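How to give out and look after metal lockers in a shared workroom

Written for the Killdale workroom, but most of it will work in any place with the same type of cabinet.

When we moved into Killdale we received the metal lockers together with the rooms. Most of the doors had a key, some had two, and a few had no key at all. It took me several evenings to bring them into order. I write down my method so that the next person does not need to start from the beginning.

What you need

A roll of masking tape
A pen that does not rub off
Key tags with a paper window
A small torch
Dry graphite powder for locks (not cooking oil, and please not the spray for bicycle chains)
A soft cloth, warm water and a little washing-up liquid
A notebook or a simple table on the computer

Step 1. Open everything first

Before you clean or label, try each door. Put the key in fully, and turn it slowly with two fingers. If it does not turn, do not use force. A locker key is thin and it can break inside, and then you have a much bigger job. Pull the door a little towards you, or press it in, and try again. Very often the door is pushing against the bolt and the key is perfectly fine.

Leave the key in the lock of each door that works. In this way you see at once which doors are still waiting for you. Do not put the keys in one bowl "only for a moment". I did this at our old place in Plovstead and I lost a whole Thursday evening.

Step 2. Read the number on the lock

Many small cabinet locks have a number on the front, around the keyhole, and the same number is on the key. Use the torch, because the numbers are tiny and often filled with dirt. Write the number in your notebook next to the place of the door. My first two were 208 and 318, and I was glad to have them on paper when the 318 key went missing in October. With the number you can order a new key from a locksmith. Without it, the locksmith must come or you must take the lock out.

Some doors have more than one fitting. Try each of them separately and note what it does. On older cabinets it can happen that one lock was replaced and the old one was left in the door.

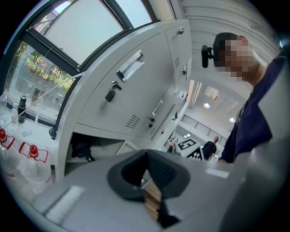
Step 3. Clean the doors and the slots

Wipe from the top to the bottom with the soft cloth, only damp. Water which runs down the door will go into the lock, so wring the cloth well. Dry the metal directly afterwards.

The ventilation slots collect grey dust, and a cloth does not reach it. I use a dry paintbrush, the 18 mm size, and brush from the inside to the outside with the door open. Then wipe the floor of the locker last. Please do not close the slots with tape or stickers. If somebody keeps a wet jacket inside, the air must be able to go out.

For recessed handles, fold the cloth over the end of a wooden spoon and go along the inner edge.

Step 4. Treat the locks

Put a very small amount of graphite on the key, push the key in and out a few times, and turn it left and right. Wipe the key, because graphite makes black fingers and black shirts. Once a year is enough for a lock in daily use.

If the whole lock turns together with the key, the nut behind it is loose. Open the door and look at the back side. Hold the front with one hand and tighten the nut with a spanner, but gently.

Step 5. Tag the keys

Write on the tag only a code, never the name of the person or the address of the workroom. We use a letter for the cabinet and a number for the door, for example B4. The names are only in the table. If a tag is found on the street, it tells nothing to the finder.

If you have two keys for a door, give one out and keep the other at home or in a locked drawer. Vikas Malhotra keeps our second keys, in the order of the doors, on a row of hooks inside his cupboard.

Step 6. Decide what goes under and on top

The space under a cabinet fills itself if you have no rule. Ours is that things may stand there when they are in a bag or tied together, and when they have a label. Leave enough free space in front to open the lowest doors completely. Heavy things should not go on top of the cabinet, especially if it is not fixed to the wall.

If your cabinet is near a window, check also that the doors and the window do not hit each other when both are open. Keep blind cords away from the door handles.

Step 7. Give out the lockers

Start with the people who come most often and let them choose the height. Write down the date, the code and the number of keys. We ask people to empty the locker when they leave, and we wait 41 days before we open one which was left locked. Send a message before you do it, and have a second person with you.

Common problems

The door does not stay closed when it is unlocked. Look if the small catch inside is bent. It can usually be bent back with pliers, with a piece of cloth between so the paint is not scratched.

The door makes a loud noise. Glue small felt dots to the inner corners, the thin type. With the thick ones the lock will not reach.

The cabinet is not straight and the doors rub. Put a spirit level on top and push thin card under the lower corner until it is level. In our second room, Ene, this solved the problem for three doors on the same afternoon.

The key turns but nothing opens. The bolt inside has probably come off its screw. Take a photo of the same lock on a neighbour door before you repair it, so you know which way the bolt must point.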